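# Dell 중고 데스크톱 사용 후기 (Clemgate에서 구입)

안녕하세요. 저는 한국에 산 지 여러 해가 되었지만 한국어로 긴 글을 쓰는 것은 아직 어렵습니다. 틀린 표현이 있으면 이해해 주세요. 이 컴퓨터를 사기 전에 후기를 많이 찾았는데, 속을 열어 본 글이 별로 없어서 제가 씁니다.

구입한 곳은 Clemgate라는 중고 컴퓨터 가게입니다. 친구 Glenys Tapley가 먼저 거기서 샀고, 포장이 튼튼하다고 말해 주었습니다. 가격은 배송비를 빼고 58달러였습니다. 용도는 문서 작업, 인터넷, 그리고 가족 사진 정리입니다. 게임은 하지 않습니다.

## 겉모습과 소음

상자를 열었을 때 케이스 옆면에 긁힌 자국이 2개 있었습니다. 판매 페이지에 이미 적혀 있던 내용이라서 불만은 없습니다. 먼지 냄새도 나지 않았습니다. 다만 전원 버튼이 조금 뻑뻑합니다. 손가락 끝으로 살짝 누르면 켜지지 않을 때가 있고, 꾹 눌러야 합니다.

소음은 제 기준으로 조용한 편입니다. 켤 때 팬이 한 번 크게 돌고, 그다음에는 낮은 소리만 납니다. 밤에 거실에서 써도 옆방에서 자는 사람이 깨지 않았습니다. 책상 위보다 책상 아래에 두는 것이 더 좋았습니다.

## 케이스 안쪽

저는 컴퓨터를 사면 꼭 한 번 열어 봅니다. 열기 전에는 전원 코드를 빼고, 금속 부분을 손으로 만져서 정전기를 없앱니다. 이 제품의 안쪽은 화려하지 않지만 구조를 알기 쉽습니다. 전원 공급 장치는 구석에 있고, 옆면에 네모난 통풍 구멍이 촘촘하게 뚫려 있습니다. 바로 옆에는 하늘색 플라스틱 레버가 있습니다. 다른 부품은 거의 회색과 검은색이라서 이런 색이 있으면 저 같은 초보자도 금방 찾을 수 있습니다.

선 정리는 보통보다 조금 좋다고 생각합니다. 노란색과 검은색 전원선이 굵은 다발로 지나가고, 흰색 케이블 타이로 케이스 벽에 고정되어 있습니다. 드라이브 칸에서 내려오는 선도 타이로 묶여 있습니다. 그렇지만 선의 양이 많습니다. 메인보드 옆으로 검은 선 다발이 크게 휘어서 지나가기 때문에, 손이 큰 사람은 그 근처에서 작업할 때 답답할 수 있습니다.

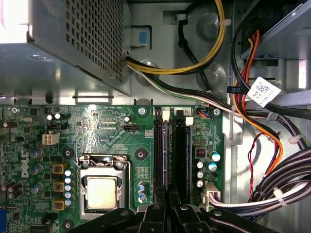
## 청소와 부품 추가

저는 부드러운 붓과 에어 스프레이를 사용했습니다. 전원 공급 장치의 구멍은 붓으로 먼저 쓸고, 짧게 여러 번 뿌렸습니다. 한 번에 길게 뿌리면 차가운 액체가 나올 수 있으니 조심하세요. 프로세서는 건드리지 않았습니다. 서멀 구리스를 다시 바르는 일은 경험이 있는 사람에게 부탁하는 것이 안전합니다.

드라이브를 하나 추가하고 싶어서 Vovdale에서 나온 SSD 브래킷을 따로 샀습니다. 나사는 잘 맞았지만 설명서의 그림이 너무 작아서 방향을 잘못 끼웠고, 처음부터 다시 했습니다. 전원선은 길이가 충분했습니다. 굵은 타이를 자르지 않아도 연결할 수 있어서 다행이었습니다. 만약 타이를 잘라야 한다면 새것을 미리 준비하시는 것이 좋습니다. 선이 팬 쪽으로 내려오면 위험합니다.

커넥터를 뺄 때는 선을 잡아당기지 말고 플라스틱 머리를 잡아야 합니다. 당연한 말이지만 저는 예전에 다른 컴퓨터에서 선을 당겨서 고장 낸 적이 있습니다. 빼기 전에 휴대폰으로 사진을 찍어 두면 다시 꽂을 때 헷갈리지 않습니다.

## 좋은 점

- 케이스가 금속이라서 단단하고, 흔들리는 느낌이 없음
- 나사와 레버의 위치를 찾기 쉬움
- 문서와 인터넷에는 속도가 충분함

## 아쉬운 점

- 무겁다. 계단으로 옮길 때 한 번 쉬어야 했다
- 전원 버튼이 뻑뻑하다
- 안쪽에 선이 많아서 청소 시간이 길다
- 가게의 답장이 느리다. 보증에 대해 물었는데 이틀 뒤에 답이 왔다

## 점수

100점 만점이라면 저는 78점을 주고 싶습니다. 버튼 때문에 조금 깎았고, 답장이 느린 것 때문에 또 조금 깎았습니다. 새 컴퓨터처럼 빠른 것을 원하시는 분에게는 추천하지 않습니다. 직접 열어서 닦고 부품을 바꾸는 것을 좋아하시는 분이라면 만족하실 것 같습니다.

6월에 메모리를 더 살 계획이 있습니다. 설치하고 나서 속도가 달라지면 이 글 밑에 추가로 쓰겠습니다. 혹시 같은 가게에서 사신 분이 계시면, 전원 버튼이 저처럼 뻑뻑한지 댓글로 알려 주세요.

Marisol Alcantara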